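Bench notebook, November, 9:30 pm or so

Back on the e-ink reader tonight. I told everyone I was done with this thing after the last firmware mess, and then I saw the Konoren forum had a new bootloader posted and, well, I'm weak. For anyone picking this up after me: it's the Naniston folding reader, the one from the crowdfunding campaign that promised two screens and a hinge that would outlive us all. Mine has a hinge held together with tape.

Flashed the Konoren build over serial. First try hung at block 592 and just sat there. Swapped the cable for the short one from the blue drawer and it went straight through, so please, please throw out the long gray one if you find it (I keep putting it back in the drawer myself, I know).

Left screen comes up fine now! Page turns are still slow, and there's ghosting after every menu, but I can read on it. Right screen shows the Sundaram logo and then goes white. I reseated the ribbon twice, no change. Next thing is to scope the reset line, and I want to do that with a fresh head.

Battery is worse than I remembered. It dropped 18 percent while I was eating a sandwich and reading the changelog. The old Skinomberg cells in the parts bin are the right size but the connector is flipped, so whoever does the swap, check polarity first. I have already cooked one charging board that way and the smell hung around for days.

Took the soda break late, brain was mush by then.

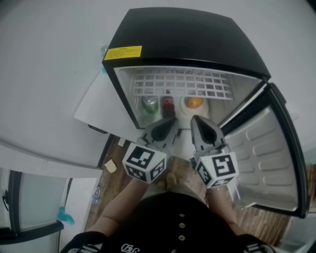 Mini fridge: green can, cola, one orange on a plate.

Came back and tried the slower waveform table. Ghosting is better, page turns are roughly 2 seconds, which I can live with for novels and would hate for anything with footnotes. Saved it as the default for now. The original dump is on the shared drive in the reader folder, don't overwrite it!

To do: reset line, battery connector, real glue for the hinge. Also return the scope probe I borrowed from the other bench.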